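Serpil Saraç: "Un chip barato que llega tarde sale caro"

La responsable de empaquetado de Arkasard habla de la nueva línea de la empresa, de la escasez de sustratos y de lo que cuesta formar a un técnico

Por Pilar Lagos
Julio de 2018

Serpil Saraç llega a la entrevista con el teléfono en silencio y una libreta que no abre en toda la conversación. Dirige el área de empaquetado avanzado de Arkasard, el fabricante de semiconductores por encargo, desde hace siete años. Antes trabajó en Kauppinen, donde empezó en control de calidad y terminó llevando una planta de pruebas.

La empresa pondrá en marcha en octubre su segunda línea de empaquetado, dedicada a módulos que reúnen varios chips en un mismo sustrato. La inversión asciende a 57 millones de euros. Saraç no quiere presentarla como un salto. "Es una ampliación. La primera línea va llena desde el año pasado y hemos tenido que rechazar pedidos. Eso no se puede hacer mucho tiempo, el cliente se va y no vuelve."

Durante años el empaquetado fue la parte del negocio de la que menos se hablaba. El interés estaba en la litografía y en el tamaño del transistor. Saraç cree que eso ha cambiado por una cuestión de costes. "Hacer un chip grande en un nodo nuevo es muy caro y se pierden muchas piezas. Si lo partes en dos o tres trozos y los unes bien, el rendimiento sube. El problema es unirlos bien."
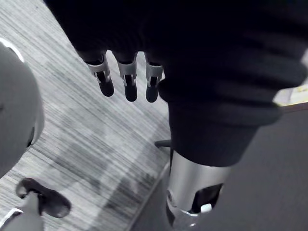 El primer cliente de la línea será Drotska, que diseña controladores para motores industriales y equipos de automatización. El módulo que ha encargado junta en una pieza la lógica, la memoria y la etapa de comunicaciones, que hasta ahora iban en placas separadas. Saraç explica que el tamaño manda en ese mercado. "Piensa en un equipo compacto, donde cada pieza va ajustada al milímetro. Ahí dentro queda poco sitio para la electrónica, y cada milímetro que ahorramos lo aprovecha el que hace la mecánica." El pedido cubre dos años y puede ampliarse.

Drotska no fue un cliente fácil, según reconoce. Las primeras muestras se entregaron en plazo, pero el comportamiento con la temperatura no era el acordado y hubo que cambiar el material de relleno. "Nos devolvieron el lote entero. Tenían razón. Tardamos nueve semanas en dar con la mezcla y en ese tiempo no facturamos nada por ese proyecto."

El suministro de sustratos es lo que más le preocupa ahora. Arkasard compra la mayor parte a Stoltitent, con quien ha firmado un acuerdo que reserva capacidad a cambio de pagos por adelantado. A Saraç no le gusta depender de un solo proveedor, aunque dice que las alternativas no dan el mismo espesor. "Hemos homologado a otro para los productos sencillos. Para los módulos, de momento, no. Un chip barato que llega tarde sale caro, y con los sustratos pasa lo mismo." 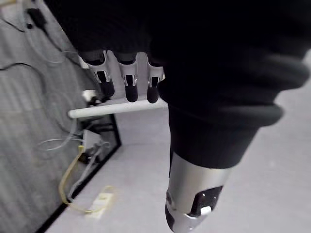

Dedos robóticos sobre una varilla blanca.

Sobre la plantilla es más optimista. La nueva línea necesita técnicos de proceso y la empresa ha decidido formarlos en casa. El curso dura siete meses e incluye rotaciones por metrología, montaje y pruebas. "Antes buscábamos gente con experiencia y nos pasábamos medio año entrevistando. Ahora cogemos a personas que vienen de mantenimiento, de óptica, incluso de un laboratorio de farmacia. Lo que pedimos es que sepan seguir un procedimiento y avisar cuando algo no cuadra."

Le pregunto si Arkasard se plantea volver a fabricar obleas, actividad que abandonó antes de su llegada. Responde que no, y que la pregunta se la hacen también dentro de la casa. "Habría que gastar mucho más de lo que tenemos para quedarnos por detrás de todos. En empaquetado podemos competir. Somos medianos, pero contestamos al teléfono - y eso los diseñadores pequeños lo agradecen."

De los precios prefiere no dar detalles. Admite que los contratos nuevos se firman más altos que los anteriores y que algún cliente se ha quejado. También dice que los márgenes apenas se han movido, porque el oro y las resinas han subido.

La próxima visita de Drotska a la planta está prevista antes del arranque. Para entonces tienen que estar validados los equipos de inspección por rayos X, que todavía se están calibrando.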